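Questions people ask me about the gripper recordings

I'm Mhairi Haldane and I look after the recording side of the Tusstead project. I get the same emails over and over, so I finally sat down and typed the answers out. If yours isn't covered, write to me and I'll probably add it.

What are you collecting, exactly?

Short recordings of people doing ordinary jobs with a hand-held gripper. You hold the thing, you pick up a mug, you put the mug on a shelf, and the camera on the gripper records the whole business. We call each one an episode. The learning system gets a big pile of episodes and tries to work out what the hand should do next from what the camera sees.

Why not just drive a real robot around?

We do some of that too, and it's slow! A good operator on the arm gets through a few episodes in the time it takes me to do a whole tray of cups with the gripper. You also can't toss an arm in a tote bag and take it to somebody's kitchen.

How many episodes do you have?

The set we call Hinda has 698 in it after cleaning. Betancur is newer and has 137 so far, all of them drawers and cupboard doors. I know those sound small next to the giant sets you read about. We're training on a narrow list of jobs, and I'd much prefer a small set I've watched myself.

Do I need any experience?

Nope. Fadwa Ait Brahim runs the first session with every new person and it's mostly practice: how to hold the gripper, how fast to move, how to open the fingers all the way before you let go. People who've played a lot of video games tend to rush. Everyone else tends to hover over the object forever. Both wear off.

What's it like when there are several people in the room?

Busier than you'd expect, and you get used to looking where you're going. Some people wear a pack on their back, and there are chairs, tables and cables to get past. I like having the bustle in the recordings, though. A system that has only ever met a bare wall gets confused the first time a person strolls by.

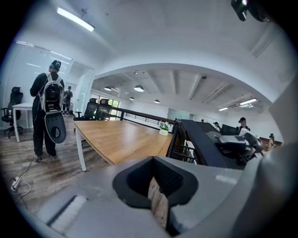
Looking past the gripper finger toward the long table, with two of the backpack wearers over on the left.

Does it matter if other people show up in my episode?

Not for training. For privacy it does, so everyone who comes into the room while we're recording signs the same form you do. If somebody hasn't signed, stop and tell Fadwa or me and we'll pull the episode. Don't try to trim it yourself, please. I've spent an afternoon hunting for the missing half of a file and I'm not keen to do it again.

I dropped the thing. Do I start over?

Finish if you can! Pick it back up, carry on, and mark the episode "recovered" on the sheet. Those are some of my favorites, and we never have enough. The only ones I throw out are where you caught the object with your free hand, or where the finger slid off and you gave up halfway.

How long is a session?

Two hours, with a break whenever your wrist wants one. I used to let people go longer and the last stretch was always junk (mine included). Almost 80 episodes is a very good session. Half that is fine.

Why do you keep asking me to start from a different spot?

If you always begin with the gripper over the left corner of the table, the system learns "left corner, then go" and falls apart when it begins anywhere else. So step back, go low, turn a bit, come at the cup from the side. Same with the objects: move them between episodes, even when it feels silly.

What's Grorimik?

The checking tool. It plays each episode back and flags the ones where tracking jumped or the view was blocked too long. Isla Gillies wrote it, and she'd like me to say that it's pronounced the way it's spelled. A flag doesn't mean you did anything wrong. I look at every flagged episode before it gets cut.

Can I see what the system learned from my recordings?

Yes, sort of. I can't point to one episode and say "this bit is yours," but you're welcome to come watch a test run. Mornings are best. Bring a jacket, I keep the windows open.

Can I use the recordings for my own class or project?

Ask me first and tell me which set you're after. Hinda is ready to share with people who sign the data form. Betancur isn't, and won't be until I've finished relabeling the drawers.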